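4.2 Adapter substitution under load

Power bricks from two suppliers (Clellov and Gajewski) were swapped across the same set of monitors. Same plug, same voltage on the label, different wattage. Each monitor was cold started 300 times per brick, 9 monitors in all. A start counted as failed if the backlight did not come on before the timeout.

Undersized bricks failed mostly on first start of the day. Once warm, few problems. Krawczyk saw the same thing in her earlier bench notes, although with older pannels. Inrush current is the likely cause, not tested directly. 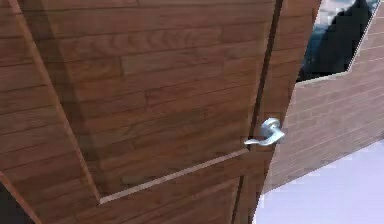 Figure 3. Door model, plank texture, rendered.

Larger bricks: no failed starts on any unit. Standby draw went up a little, see Table 2. One Teklow monitor refused both bricks and was left out, fault traced to its own input board. Brightness was held at the factory setting thoughout. Lower settings might rescue the small bricks, we did not try. Cable length also left for later work.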